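Milleck Newsletter Corpus – README

Version 6

What is in this collection

Milleck is a small text corpus made from the printed newsletters of hobby and trade clubs. It has 2,000 articles from 30 newsletters. The articles were scanned, read by software and then corrected by hand. We made it for people who study how ordinary members write for each other: announcements, repair advice, letters, reports of meetings, small ads.

The work was started by Trevor Vachon, who collected the paper copies. Dale Bouchard wrote the correction rules and still answers questions about them. I maintain the files and this text.

How the files are organized

Each newsletter has its own folder, and each article is one plain text file in UTF-8. The first line is the title, the second line is the author if one was printed, and the body starts after one empty line. Page headers and page numbers are kept in the text at the place where they were printed – please do not delete them before you read the section on citations.

Pictures are stored separately. In the text files we leave only a mark where the picture was printed. 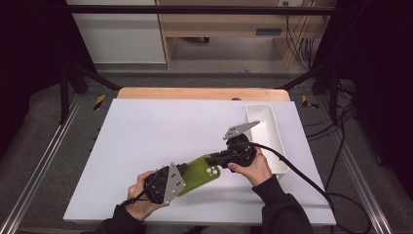

Flerireo Members' Bulletin, Issue 30, page 6

The line with the issue and the page is what you should copy when you cite an article. Some bulletins put it at the bottom of the page and some in the middle of a column, so it can interrupt a sentence. The script join_lines.py moves it to the end of the paragraph, but it makes mistakes with the Skandik folder, where the page number has no word before it.

Corrections

Of all articles, 1,000 were corrected by two people working separately. The others were corrected by one person only. The file status.csv tells you which is which. We did not repair the spelling of the authors. If a writer printed "recieve", it stays so. We repaired only errors of the reading software, for example "rn" in place of "m".

Known problems

The Yurchenko folder has weak scans. Tables there are often broken, and prices in the small ads should not be trusted.

Hyphens at the end of a line were joined by a word list. Compound words are sometimes joined when they should not be – "re-cover" became "recover" in several places.

Private addresses and telephone numbers were replaced with [removed]. If you find one that we missed, please write to Dale before you open a public ticket.

Planned for June

A new index of authors, and a second correction of the Yurchenko small ads.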